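Dustpan and brush on the table: your questions answered

I wrote a short piece in August about clearing a worktop with a little dustpan and hand brush, and my inbox hasn't been quite the same. Bethel Worku suggested I put the answers in one place, so I have. If yours isn't covered, leave it in the comments and I'll add it when I next have a cup of tea and a free half hour.

Why use a dustpan on a table at all? Isn't a cloth quicker?

For a spill, yes, cloth every time. For dry bits I'm a dustpan person through and through! A cloth pushes crumbs about and half of them end up on the floor, and then you're down there with a brush anyway. I do keep a separate set for the table, though, and it never goes near the floor. Please don't use the one from under the stairs.

What sort of brush do you like?

One with a long handle and a hole in the end so it can live on a hook. I'm fond of black bristles on a table brush because pale crumbs show up in them and you know when it needs a good tap over the bin. Medium stiffness is fine – the very soft ones smear anything remotely buttery.

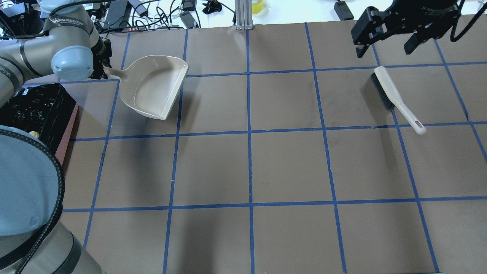 Pan and brush, with the worktop taped into squares.

What's the blue tape for?

Ah, the most popular question of the lot. I mark the top into squares and sweep one square at a time, starting at the far side and working towards me. It sounds fussy (my sister certainly thinks so) but I used to go over the same patch again and again and miss the corners completely. It's ordinary painter's tape and I lay it by eye, so don't go looking for perfect right angles.

Doesn't the tape catch the crumbs?

A bit, along the edges. Sweep along the line first and then across it. If a strip starts lifting, pull the whole thing off and lay a new one, as a half-stuck edge collects all sorts.

How do you store the pan?

Hanging up, if it'll hang. Etenesh Zeleke wrote in to say she keeps hers flat in a drawer and it's always gritty, and I'm not surprised. Look for a proper slot in the handle when you're buying.
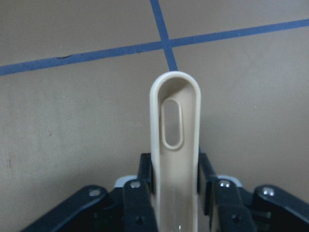 A slot is kinder than a tiny round hole, I find, as it will go over a fat hook or a peg and you don't have to aim. Run a damp cloth round the inside of it now and then. Raised rims want the same treatment – dust settles in against the edge, and an old toothbrush shifts it nicely.

Can I wash a plastic dustpan in the sink?

I do. Warm water, washing-up liquid, a rinse, then stand it up on the draining rack overnight. Ayantu Fikre puts hers in the dishwasher, but I'm too much of a coward to try it with mine.

Will a small pan take anything bigger than crumbs?

More than you'd think! Tip the lip down flat to the table, ease the bigger pieces in and keep them towards the back, then level the pan before you lift. Light, squashy things like sponges are the ones that hop out, so go gently round corners. 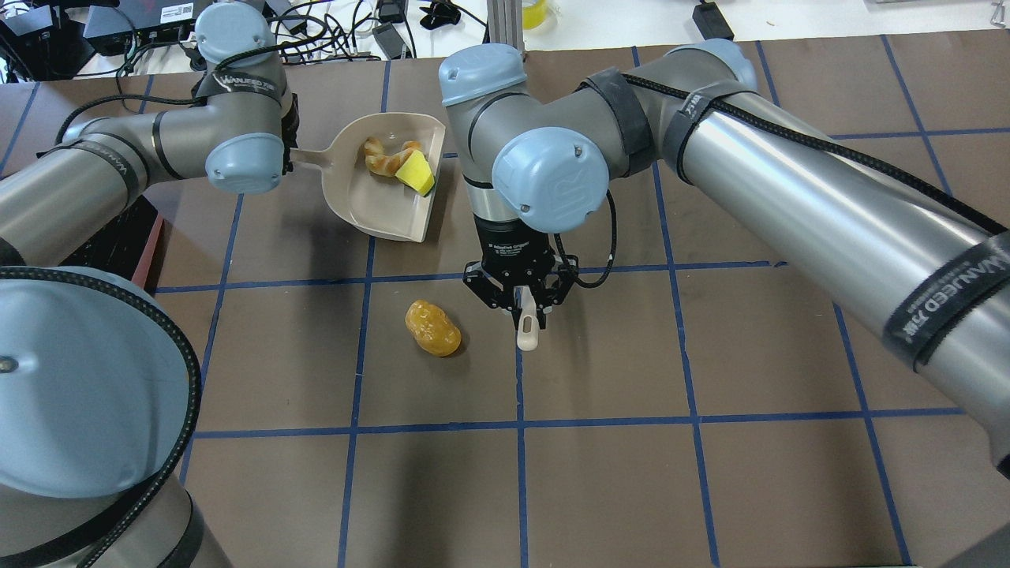 Bread roll and yellow sponge, both in the one pan.

Would you eat the roll after that?

No! Once it's been in the dustpan it's rubbish, however clean the pan is.

How often should I replace the brush?

When the bristles splay and stay splayed. Mine lasted 16 months, with daily use and not much tenderness. The pan goes on for ages, and a scratch or two won't hurt as long as the front lip still sits flat.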